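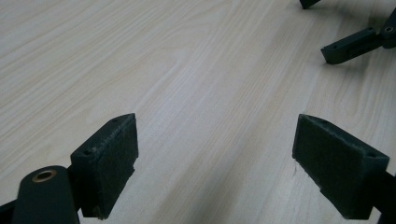 **Bradthorpe, Aug 11, 2018.** Florero has published the results of a comparison of finger pads for hand-held grippers, carried out at its Bradthorpe workshop. The work compared felt pads with moulded rubber pads on the same set of everyday handling tasks. The full results are free to download from the Florero website.

Hand-held grippers are used to record how a person picks up and moves objects, so that a robot arm can later be set up to do the same job. The pads take most of the wear. Customers had asked Florero which material to order, and the company had no figures of its own to give them.

Testing began in March. Each pad type was put through 200 picks with hard objects and 200 with soft ones, all on a plain wooden tabletop, which makes 800 picks in total. Objects included mugs, folded cloths, small cardboard boxes and pens. The operator used the same opening width and the same closing speed throughout. A pick was recorded as failed if the object slipped, turned in the grip or had to be picked up a second time.

Felt gave fewer failed picks with mugs and other smooth, hard objects, and left no marks on painted surfaces. Rubber did better with cloth and with anything heavier than 70 grams held by one end. There was little between the two on cardboard. Pens gave trouble with both materials when they lay flat, and the results for them are listed separately.

Felt wore faster. The edges of the pads frayed and the surface picked up lint, which had to be brushed off between sessions. Rubber pads needed only a wipe with a damp cloth, but two came away at the corner and were glued back on before testing went on.

The fingers and the electronics did not change between runs. Motion was logged with the Ziltico controller, using the standard settings it is supplied with. A second controller, the Min, was tried for part of the work. It logged finger position at the same rate but lost its connection more often on long sessions, and its runs have been left out of the main tables.

Florero will now supply its gripper fingers with either pad fitted, at the same price. Felt remains the standard choice. Replacement pads of both types are sold in pairs, and existing customers can swap one for the other without changing the fingers.

A further comparison, covering foam pads and narrower fingertips, is planned. Workshops that would like to suggest objects for it can write to the Florero press office in Bradthorpe.

**Ends**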